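Gurngate Kitchen Scale: Set-up and Everyday Use

Section 3: Weighing food in trays, baskets and bowls

Once your scale is level and switched on, the fun starts! This section covers weighing with a container, adding up a whole packed lunch, and saving the containers you use most. You can use almost any dish you already own, as long as it sits flat on the plate and leaves the display clear.

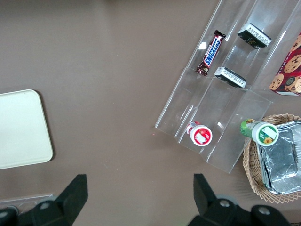
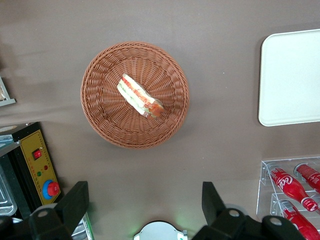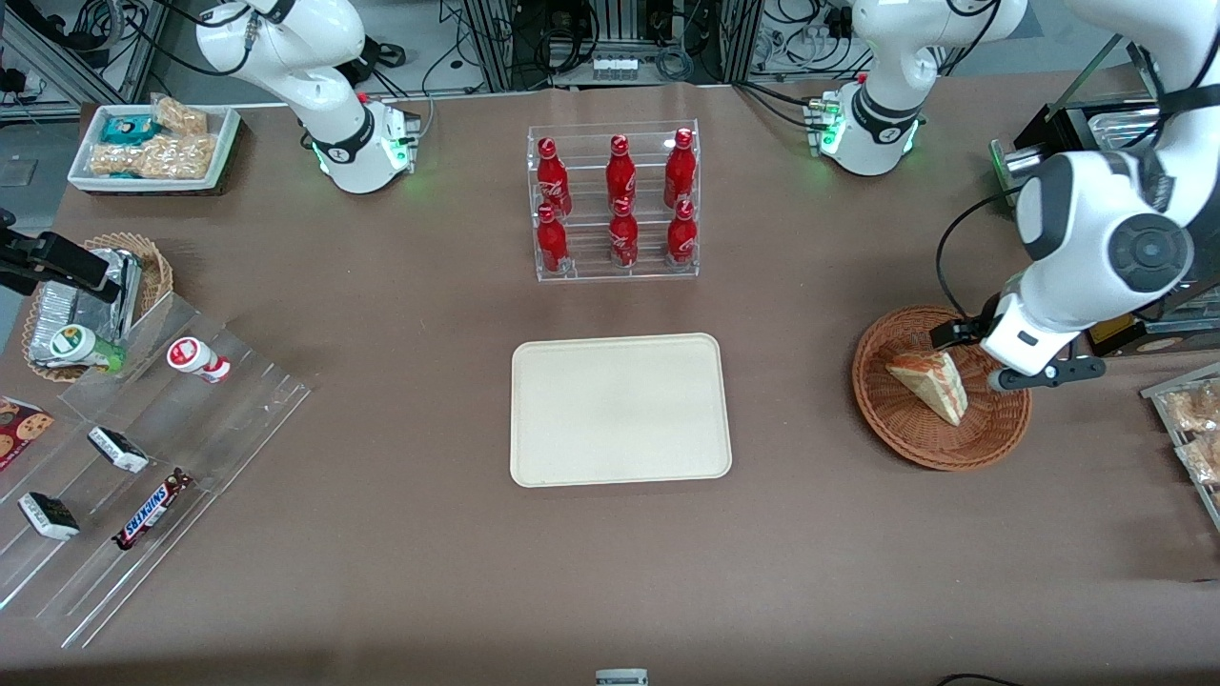 Fig. 3. Containers on the table. First picture: cream-coloured tray. Second and third: round woven basket with a sandwich wedge.

3.1 Zeroing a container

1. Press ON and wait for the display to settle at 0 g.
2. Put the empty container in the middle of the plate.
3. Press ZERO once. The display goes back to 0 g.
4. Add your food and read the weight.

Note: When you lift the container off, the scale shows a minus figure. A basket that weighs 591 g will show -591 g, and this is a handy way to check you zeroed it properly.

Caution: Don't press ZERO with your hand resting on the rim. Even a light touch will throw the reading off.

3.2 Adding up a meal

We love this one for lunches. You can build the whole meal in one container and still get a weight for each part.

1. Zero the container as in 3.1.
2. Add the first food and press ADD. A small plus sign appears.
3. Add the next food and press ADD again. Carry on until everything is in.
4. Hold ADD until you hear two beeps. The total comes up, followed by each weight in the order you put it in.

The scale remembers up to 12 foods in one meal. If you go past that, the display shows FULL and the extra food is left out of the total. Press CLEAR when you want to start afresh.

3.3 Saving a favourite container

1. Clear the plate and press ZERO.
2. Put your clean, empty container on the plate.
3. Hold SAVE until the slot number flashes.
4. Pick a slot with the arrow keys (there are 31, so be generous!) and press SAVE again.

To use it later, choose the slot before you put the filled container on. The scale takes the container's weight off for you, so yesterday's leftovers can go straight from fridge to plate.

Note: Woven containers can gain a little weight in a damp kitchen. Save them again every so often, and do the same after washing anything with a removable liner.

3.4 If something looks wrong

Display keeps drifting: move the scale away from fans and open windows, then zero it again.

Display shows LOW: change both batteries together.

Container wobbles: turn it, or fit the wide plate (part 885) from the Doslow accessory pack.

Caution: Never put a pan straight from the hob on the plate. Let it cool first, or move the food into another dish.

Section 4 explains how to switch between grams and ounces.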